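Reviews > Robotics > Methods and Tools

Risteck Handover 2: teaching a robot to push a wheelchair, reviewed

4/10/20

Every research group that works with two-armed robots sooner or later decides it would like to move a wheelchair. It looks so simple. The chair has wheels, it has handles, and it was designed from the start to be shoved around by someone thinking about lunch. Then you try it, and you find out how much the person thinking about lunch was doing.

Handover 2 is Risteck's attempt to sell you the missing part. For your money you get a recording program, a training program and a method, and the method is why I'm bothering. A person steers both arms by remote control while the software records the joint positions and the view from the robot's head. You do this again and again, and then the software trains a policy that tries to do the same thing alone. None of that is new. What Risteck adds is something it calls grip-pair labeling: the two hands are treated as a single grasp on a single object, and the program learns how they should move relative to each other before it learns where they should go.

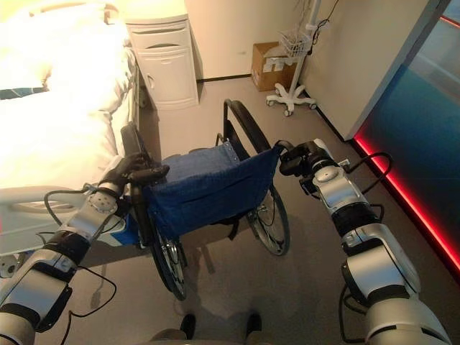
I ran it on our usual bedside task, in which the robot takes a chair by both push handles, backs it away from the bed and turns it to face the other way. I picked the task because it punishes sloppiness. A folding chair isn't a rigid thing. Pull one handle a little harder than the other and the whole frame twists, the front casters swing around to wherever they please, and you are now the owner of a shopping cart.

Setup took most of a morning. The installer wants a particular version of everything, and it reports each disappointment in a separate window. The manual is 90 pages long and spends a good many of them congratulating me on my purchase. Calibration, on the other hand, is excellent. You move the arms through a set of poses, the program checks the head view against the joint readings, and it tells you in plain words which joint it doesn't trust. I have used far more expensive packages that simply turned a number red and left me to my feelings.

Recording is where you will spend your life, so it's good that recording works. Starting and stopping is done with a foot pedal, a bad run can be thrown out with a double tap, and the files come out with sensible names. I collected 141 runs. After the first dozen or so I had stopped noticing the software, and I mean that as high praise. My own steering was the weak link. I have a habit of closing the right hand early, and the trained policy picked it up faithfully, like a child repeating a swear word. 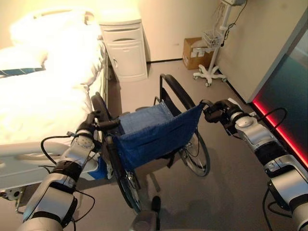

Does grip-pair labeling work without force sensors in the wrists?

It works on joint readings alone, though with less margin. The program estimates the load on each arm from motor effort, and in my tests that was enough to catch a badly twisted chair but too coarse to catch a mild one. If your arms have proper wrist sensors, the setup wizard will find them and use them.

On to the results. I trained two policies on the same runs, one with the labeling switched on and one with it off, and gave each of them 22 tries with the chair starting in slightly different spots. The plain policy finished nine. The paired one finished 17. Those are small numbers from one room and one chair, and I wouldn't carve them over a doorway, but I could see the difference long before I added anything up. The plain policy takes hold with one hand, thinks it over, and then takes hold with the other, by which time the chair has moved. The paired policy waits until both hands are near the handles and then closes them together. When it fails, it mostly fails before touching anything, and that's a far better way to fail next to a bed.

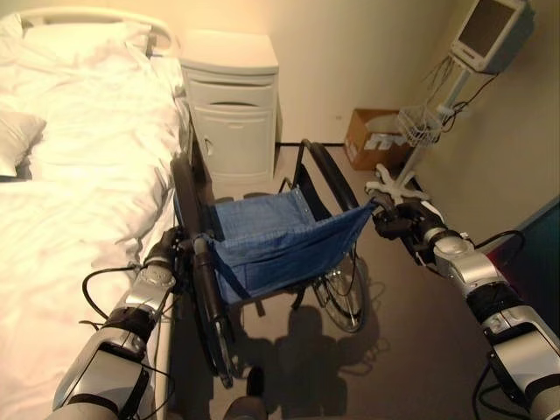
The turn is still ugly. A person swings a chair around by walking in an arc and hardly using the arms at all. Handover 2 records the base and the arms in separate streams and stitches them together afterward, and the stitching shows – the arms start turning the chair roughly half a second before the base agrees to come along. Risteck suggests smoothing the base stream. I smoothed it. The robot now disagrees with itself more gracefully.

I also have complaints about the replay viewer. It will show you the head view and the joint curves side by side, and it will let you scrub through both, but they drift apart on longer runs. You end up studying a sharp bump in the left elbow while the video shows you something from a moment earlier. For a product whose whole pitch is that two things should be handled together, this is a funny place to slip up.

How does it compare? The obvious rival is the Catex bimanual kit, which I used through most of last September. Catex has the better viewer and much better help pages, and it treats the arms as two strangers who happen to work in the same building. For sorting parts on a table, that's fine and I would still reach for it. For anything with two handles and an opinion of its own, I'd take Risteck. There is also the Clillidberg method, which is free and which reaches similar ends by adding a penalty during training whenever the hands drift apart. It does well if you have the patience to tune it. I had patience for a week.
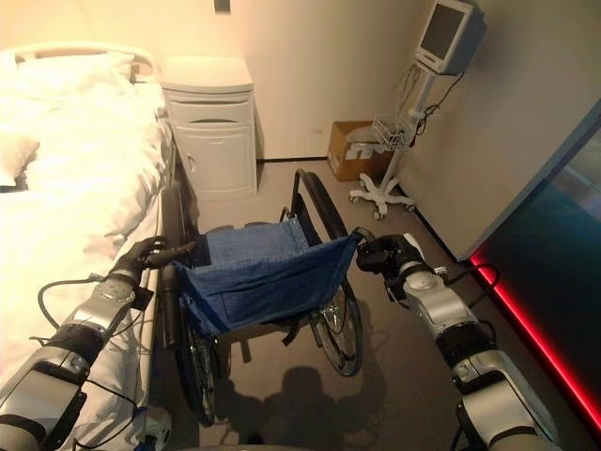

Mohammadi, who read a draft of this, objects that I've been too kind: the paired policy has learned one chair with one handle spacing, and the fair test would be to hand it a wider chair and see whether the labeling carries over or has to be learned from scratch. Mohammadi would also like it on record that nine out of 22 is a poor baseline, and that a better-tuned plain policy might have closed half the gap.

Both points stand. I did try a wider chair, briefly, at the end of the last day. The robot lined up on the spacing it knew, missed the left handle by the width of a thumb, and stopped. With a small batch of new runs mixed in, it was taking hold properly again, but I didn't do enough tries to put a figure on it.

Pros: calibration that talks sense, the foot pedal, clean files, a labeling idea that earns its keep.

Cons: the installer, the viewer, the half-second argument between arms and base, the manual's opinion of itself.

Buy it if your robot has two hands and your problem has two handles. If you already own the first Handover, the upgrade is worth it for the labeling alone, but keep the old viewer installed. It opens the new files, and it stays in sync.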